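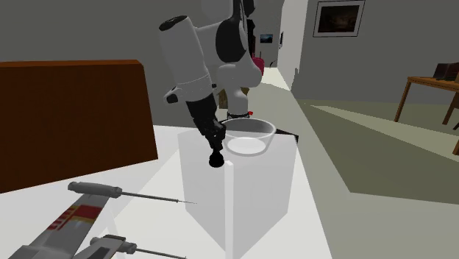 Can you tell how well a robot policy will do on a real bench by running it in simulation first? Often you can tell which of two policies is the better one, and that's worth a lot more than people give it credit for, but the success rate you get out the other end shouldn't be taken at face value.

I've been banging on about this at work since October, when our little group at Brastarby started scoring everything in a rendered copy of the bench before letting it near the real arm. The job is dead simple: pick up the black thing, put it in the bowl. My mum could do it with oven mitts on. We run 300 simulated trials per policy, with the lighting and the clutter shuffled between runs, and then a much smaller batch on hardware (because hardware needs a person standing beside it drinking bad coffee).

Now, the grumble I hear most is that the sim isn't realistic enough. The shadows are a bit off, the contact physics is fudged, the plastics are too shiny. Fair enough! I'd love nicer shadows. But I reckon we've let the word "realistic" do too much of the work.

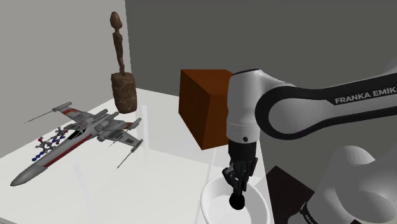 What I want from a simulator is a ranking. If Nilance beats Abreu in sim, does Nilance beat Abreu on the bench? For our 11 policies the order came out nearly the same both ways, with 2 of them swapping places near the bottom where I don't much care. The raw scores were miles apart, mind you. Almost everything looked better in sim, and one policy looked brilliant there and was pretty ordinary on the real arm. If I'd put that sim score in a paper as a bare percentage, I'd deserve the reviews.

So my view, for what it's worth, is that papers should print the ranking agreement first and the sim success rate somewhere down the back. And show the wrist camera views as well, please! Everybody publishes the flattering wide angle, and then you find the policy gets most of its information from a close-up that the renderer handles quite differently. We lost a fortnight to exactly that when we moved to Stornatix and its new lighting model.
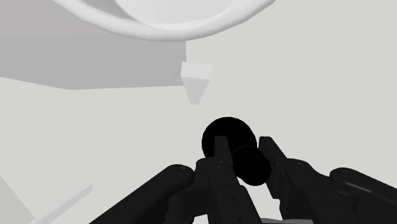
Matilde Baptista read a draft of this and told me I was letting myself off lightly, that a ranking over such a small family of policies, all trained on the same 800 demos, could hold up nicely and still fall over the minute a different kind of model joined the queue. She'd want to see it break at least once before she trusted it.

She's right about the family resemblance, and it's bugged me all week. We've got a policy coming with a completely different action head, and I've asked for it to be scored in sim first, with the predicted placing written down before the hardware runs start. My money's on fourth.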